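# Unit 3: Showing a Robot a Task

Course notes, Edem Sowah. Lab sections are run by Chaimae Sqalli. Read this before the first lab, and bring the worksheet from Unit 2, as the axis conventions are the same.

## 3.1 What counts as a demonstration

A demonstration is a recording of the robot doing the task while a person controls it. Two things are stored together on one clock: what the robot sensed (camera images, joint positions, sometimes force at the wrist) and what it was told to do (target joint positions or target hand poses, plus open and close commands for the hands). A learning method then tries to produce the second from the first.

A video of a person doing the same job with their own hands does not count in this unit. It has no robot commands in it, and getting from one to the other is a separate problem that we take up in Unit 6.

One recording from start to finish is an **episode**. A group of episodes recorded on the same task with the same instructions is a **set**. Please use these words in your lab reports. Last year people wrote "run," "trial," "take" and "demo" for the same thing and it made grading slow.

## 3.2 Guiding by hand

In guiding by hand (also called kinesthetic teaching), the motors are put in a mode where they hold up the weight of the arm and little else. The person takes hold of the arm and moves it through the task while the joint encoders record.

What it is good for:

- You feel contact directly. If the arm is pushing against a shelf, you know it right away.
- There is no mapping to learn. Most students get a usable episode in their first session.
- It needs no extra hardware.

Where it gives trouble:

- Your body is in the camera images. A policy trained on pictures with a forearm in every one may do badly when the forearm is gone. The usual fix is to record the motion by hand, then have the robot replay it with no person nearby and keep the images from the replay.
- Two arms are hard for one person. You can move both wrists, but you have no hands left for the fingers.
- Heavy arms make people push from the elbow or upper link, and the paths come out jerky.

A replay only works if the objects are back where they were. For loose items in a bin this is close to impossible, so do not plan on replay for the produce task.

## 3.3 Remote control

In remote control (teleoperation) the person stands or sits away from the robot and moves an input device. Three kinds come up in this course.

**Leader arms.** A small copy of the robot arm, joint for joint. You move the copy and the robot follows. The mapping is simple, joint limits match, and you can't ask for a pose the robot has no way of reaching. The leader arms in the Dolville lab are of this kind.

**Hand-held controllers.** The position of each controller in the room sets the position of the robot's hand, and software works out the joints. It is comfortable, and good for large motions. Near the edge of the robot's reach the elbow may swing without warning, so keep your targets well inside the workspace.

**Gloves.** Used along with one of the other two when the robot has fingers. The glove reads the bend of each of your fingers and maps it to the robot's. Human and robot fingers are not the same length, and the thumb is the usual source of error. Calibrate the thumb last and check it with a pinch before every set.

All three have a **clutch**, a pedal or button that disconnects you from the robot so you can rest or move your hands back to a better position. Clutch pauses show up in the data as stretches where nothing moves. Short ones can be trimmed by the script. Anything longer than 3 seconds should be flagged in the notes field so the labelers can decide.

## 3.4 Delay and what it does to the operator

The robot always trails the operator a little. If the delay is small and steady, people adapt without thinking about it. If it varies, they slow down and start moving in steps: move, wait, look, move. A policy trained on that data learns to move in steps too.

Look at a velocity plot after your first few episodes. A smooth reach has one hump. If you see four or five humps on a single reach, stop recording and check the network before you collect more. Changing operators won't help.

The other cause of stepwise motion is poor depth. An operator looking at a flat screen often can't tell whether the hand is in front of the object or over it. A view from the head helps with the general approach, and a wrist camera helps with the last part of a grasp. We record both.

## 3.5 One operator's habits

People solve the same task differently. One operator comes in from above, another from the side. Both work, and a method that averages the two will come in from a diagonal that neither of them used and that may hit the edge of the bin.

For small sets, choose one strategy and write it down before recording. The instruction sheet should say which arm does what, where each hand starts, and what the finished state is. For larger sets, mixed strategies are fine if the method can represent more than one answer, and we will see two such methods in Unit 5.

The Kisirel set, which you will use in Homework 3, has 271 episodes. It was recorded before the instruction sheets were standard, and you will find both approaches in it. Part of the homework is to sort them.

## 3.6 Variation on purpose

If the basket is always in the same spot, the robot learns the spot. The state at the start of each episode has to vary in the ways you expect it to vary later:

- position and angle of the container
- how full each bin is, and how the items lie in it
- height and stance of the robot, if it can change
- light, if the work area has windows

Change one or two of these between episodes and leave the rest alone. If you change everything every time, you won't be able to say afterward what a failure came from.

For Lab 3 you record 20 episodes per pair. Vary the container in the first 10 and the bin contents in the others. Partners switch roles at the halfway point, and the operator's initials go in the log for every episode — this is the field people most often leave blank.

## 3.7 Failed episodes

Keep them. Mark them as failed and say at what step. A dropped item that the operator picks up again is a **recovery**, and recoveries are some of the most useful data in a set, as they show the robot what to do from a bad state. Don't drop things deliberately to get them, though. Staged drops tend to look alike.

Delete an episode only if the recording itself is broken: missing camera, frozen joints, clock error.

## 3.8 Splitting an episode into steps

Each episode gets labels with a start time and a short verb phrase. The Famham labeling rules, which we follow, ask for the following:

1. A label begins when the hand starts moving toward the thing named in it.
2. A label ends when the result is in place, before the hand withdraws.
3. If both hands are working, each hand gets its own track.
4. A hand that is holding something still is labeled "hold," never left blank.
5. A hand with nothing to do is labeled "idle."

Rule 4 matters most in two-handed work. Holding a container steady takes commands the whole time, and a blank track tells the training script to skip them. In the El Idrissi set the holding arm was left blank for most of the episodes, and the trained policy let go of the tray whenever the other arm reached out. The labels were redone by hand.

Common mistakes from past labs:

- "Grab" and "pick" used for the same action in one log. Use "pick."
- Object names that change. If it is "cucumber" in the first episode, it is "cucumber" in all of them.
- One label covering a pick and a place together. Split it at the moment the object leaves the surface.

## 3.9 Safety in the lab

The person at the stop button does nothing else. No phone, no logging, no moving of objects. Objects are reset only when the clutch is out and the operator has said so out loud. Stay outside the taped line while the motors are on, except in the guiding exercise, where one person is inside and the speed limit is set to low.

Tie back long hair and take off lanyards. If you wear a glove, take it off before you walk up to the robot.

## 3.10 Before the lab

Write the instruction sheet for the produce task and hand it in to Chaimae at the start of your section. One page is enough. It needs a start state, a finished state, the part each arm plays, and a label list with both tracks. Pick one vegetable as the target, and name it so that a labeler could not mistake it for its neighbor. "Green vegetable" won't do when the cucumbers share a bin with slimmer, darker green ones, and "pepper" is no better with red bell peppers one compartment over from the mixed red and green chilies. Say also what happens to the container between picks. With the right hand on the rim of the empty basket and the left hand open, palm up, the right track already reads "hold," and your sheet should say whether it stays that way to the end of the episode or whether the basket is set down first. If the left hand has to turn over before it can reach into a bin, decide which label that motion belongs to under rule 1.

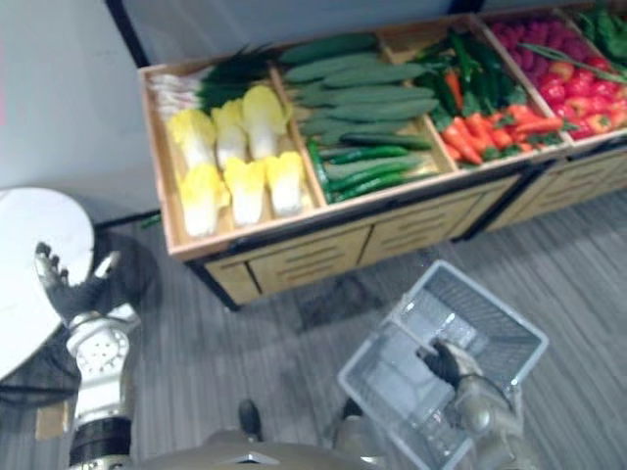
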